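LING 88: Words at Home
Notes for Week 5: How everyday nouns carve up the kitchen
Instructor: Eyerusalem Beyene
Section leaders: Sowmya Achari (Room 403), Recep Sönmez (online)

Bring these notes to section, with your scribbles on them. We got through the first half in lecture and then the cup discussion ran away with us (I loved it, please keep doing that), so the part on left and right is written out more fully than usual.

1. Two nouns in a row

English lets you put one noun in front of another and leaves it to the listener to work out how they fit together. Olive oil is oil made from olives. Baby oil had better not be. A bread knife cuts bread, a butter knife spreads butter, and a pocket knife has no quarrel with pockets at all. The grammar is the same every time. The relation between the two parts comes from what we know about the world.

Usually the second noun is the head, the one that tells you what kind of thing you have. So a toaster oven is filed under ovens, with "toaster" narrowing it down. Try flipping it. An "oven toaster" should be a kind of toaster, and several of you said you would picture something smaller. That is a lovely result, because you had never needed the word before and you already had an opinion about it!
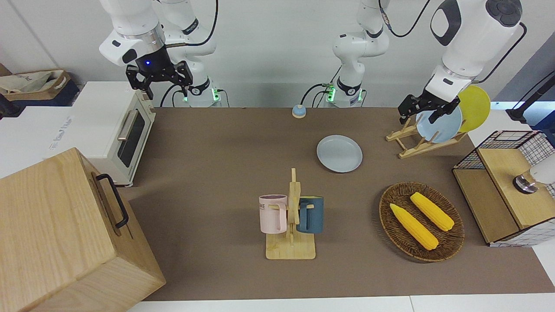

Fig. 1. "Toaster oven": the head is on the right in the word, whatever is on the right on the table.

Stress matters too. Say "a dark room" and then "a darkroom." Most compounds in English put the main stress on the first part, but there are plenty of exceptions, and speakers don't all agree. Apple CAKE or APPLE cake? Ask at home. Hwa-young Yoon tried it on her family on Saturday and got an argument that outlasted dinner.

For section: find five noun-noun compounds in a room you know well and write a paraphrase of each with a preposition or a verb in it ("a lamp that stands on a desk"). Mark the ones where you couldn't settle on a paraphrase. Those are the good ones.

2. Same sound, different word

Here's a favorite of mine. The ear on your head and the ear of a cereal plant look like one word that got stretched, the way "leg" got stretched to cover tables. Historically they are two separate words. Old English had ēare for the body part and ēar for the grain, and over the centuries the forms fell together. Speakers now hear a single word and happily supply a story to connect the two (it sticks out from the side, it's sort of the same shape).

"Corn" has moved the other way. In older English it meant grain in general, and in Britain it can still mean whatever the main cereal crop is. In American English it narrowed to maize. We call this narrowing, and you've seen it before with "meat," which used to cover food of all kinds.
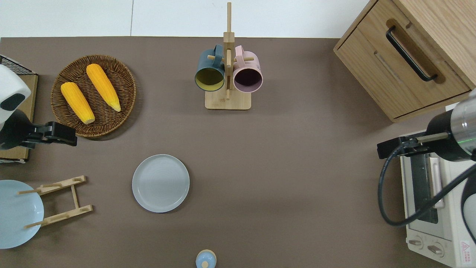

Fig. 2. Ears of corn in a wicker basket.

Compare Spanish, where a speaker in Mexico may call fresh corn on the cob elote and a speaker in Peru may call it choclo. Both come from languages that were there before Spanish was, Nahuatl in the first case and Quechua in the second. Borrowed food words tend to stay close to where the food is grown and sold, and a map of them can tell you a lot about who was trading with whom.

3. Cups, mugs, and fuzzy edges

Try to define "cup" so that it takes in every cup and leaves out every mug, bowl, and glass. You'll get something like "small, open, for drinking, has a handle." Then a paper cup arrives with no handle and spoils it. Most of our everyday nouns work like this. There is a clear center, where everyone agrees, and there are edges where people hesitate, change their minds, or say "sort of."

In the class survey we used photos from the Bimley and Viltlow catalogs, and the 1246 answers you gave between you are posted on the course page. Have a look at the tall straight-sided one with the tiny handle. I have never seen a prettier split.

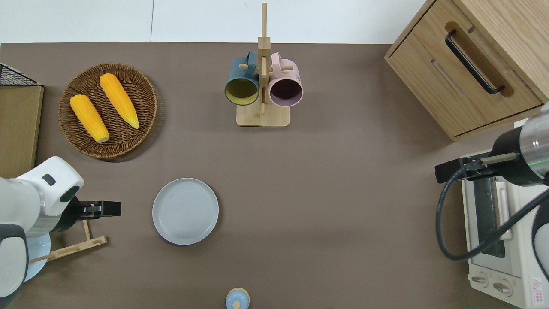

Category names also get reused for things that only resemble the original in outline. "Tree" is a champion at this: family tree, shoe tree, decision tree, and the syntax trees we'll be drawing in May. What carries over is often just a trunk with things coming off it. Look at the mug tree, which has a square base, one tall post, and small pegs, and that's enough of a tree for English. Notice as well that you called both things hanging on it mugs without a pause, although one is teal with mustard inside and the other is pale pink and dark inside. Color does no work in this category. Now think of a noun where color does matter. ("Orange" is cheating. Ruth Cheetham offered "blackboard," then remembered the green ones.)

4. Whose left?

Words like left, right, front, and behind need a point of view, and languages differ in which one they favor. English speakers switch between at least two. In the relative system you use your own body: the ball is to the left of the chair, as I see it. In the intrinsic system you borrow the object's own sides: the ball is at the chair's left, as if the chair were sitting there facing out. 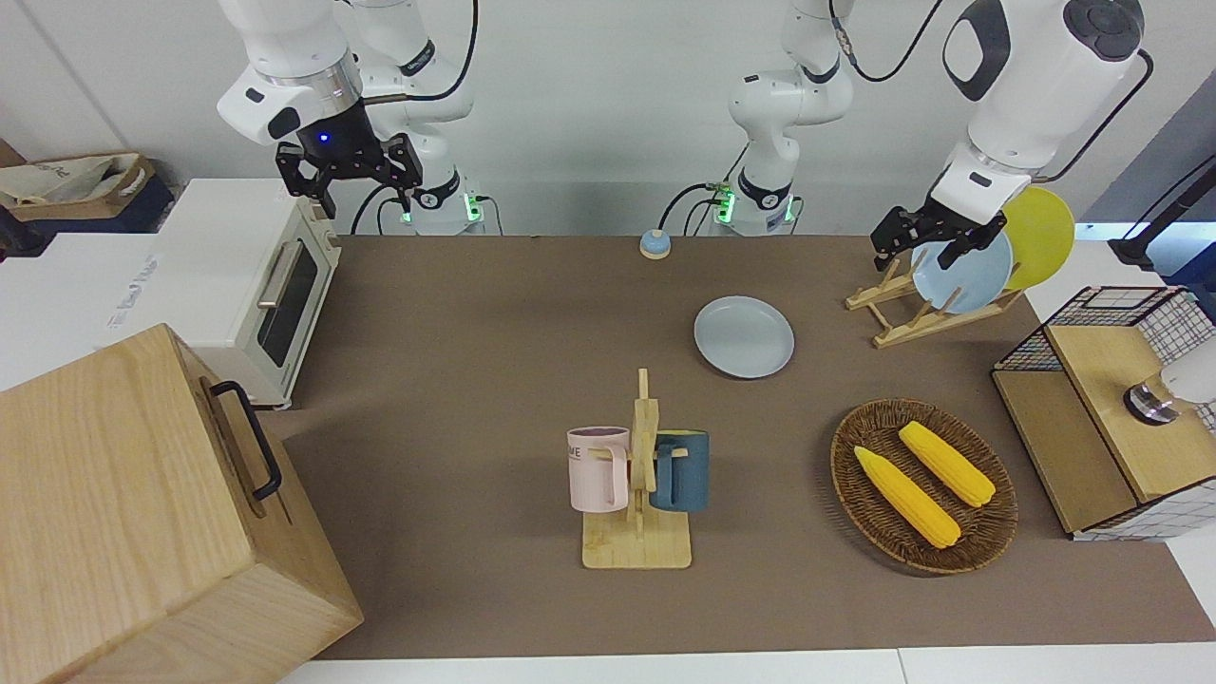
Some languages rely much less on either system. Guugu Yimithirr, spoken in northern Queensland, is the famous case, with speakers using compass-style directions even for small things close at hand. For English, try a plain sentence such as "the toaster oven is at the back left of the table." It holds for us, looking toward the white wall. Stand at the wall and look back this way, and the same oven is near you and on your right. The oven hasn't moved – the words have. In section you'll give directions to a partner who sits facing you, and I'd like you to write down every repair, every "no, my left."

Reading: Metton packet, chapters on compounds and on space. Skip the appendix.

Homework: a one-page reply to the Nuttall handout. Spend 40 minutes on it at most, and stop when the time is up, even if you're enjoying yourself. Hand it to Sowmya or upload it before section.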